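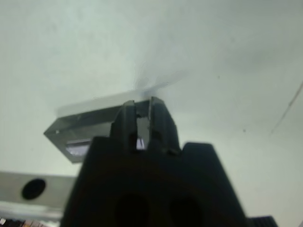

Our cell has two arms, one white table and a maintenance plan that Josasex wrote for a different table. We were asked to test whether the plan is any good. It says to check the fingers "as needed," and we doubt anyone knows what that means. From the wrist camera, the two narrow black fingers take up so much of the view that a clear block behind them is partly hidden, so a worn tip could easily go unnoticed there. We now check both tips from the side, with the arm parked.

Setup took most of July. The Pridell guide promises a calibrated cell in 50 minutes. Ours took roughly 200, and we had to repeat the left arm.
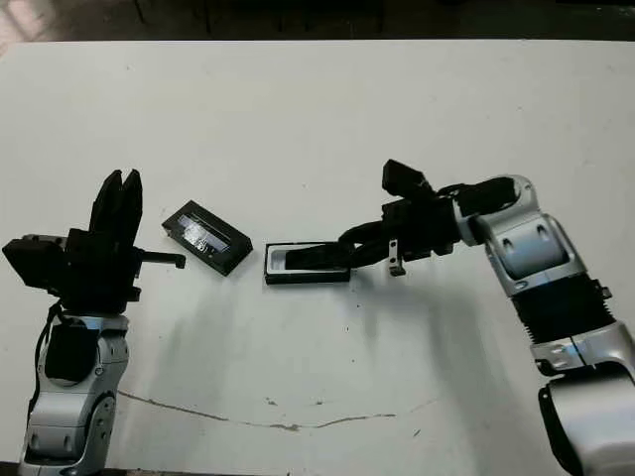

Zavdale Technical College — Applied Automation, Project Group 11

Cables are where we spent our effort. Each arm carries a black cable along its side, and the plan only says to keep it "tidy." We move every joint to its limit at 55 percent speed and watch the loop. If it pulls straight, the clip moves down one hole.
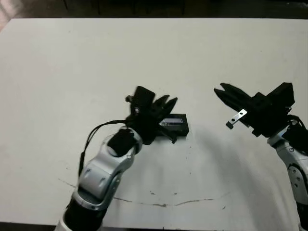 Figure 3. Left fingertip on the tabletop beside the black block.

Fingertip contact with the table is our other complaint. The guide calls it harmless. Maybe so, but we have no wear data, and neither does the guide. We log it anyway and wipe the tips with a dry cloth at the end of a session.
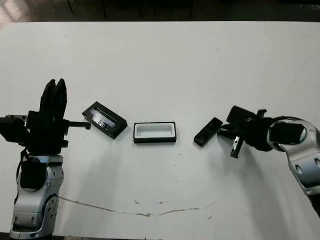 Restart check

1. Left gripper upright, fingers closed.
2. Right gripper brought in over the table at low speed, hand on the stop button.
3. Box, tray and lid laid out in a row.
4. Camera views compared with the Ketilsson reference set. We are not convinced the reference set is right either, so differences get written down and nothing is adjusted on the same day.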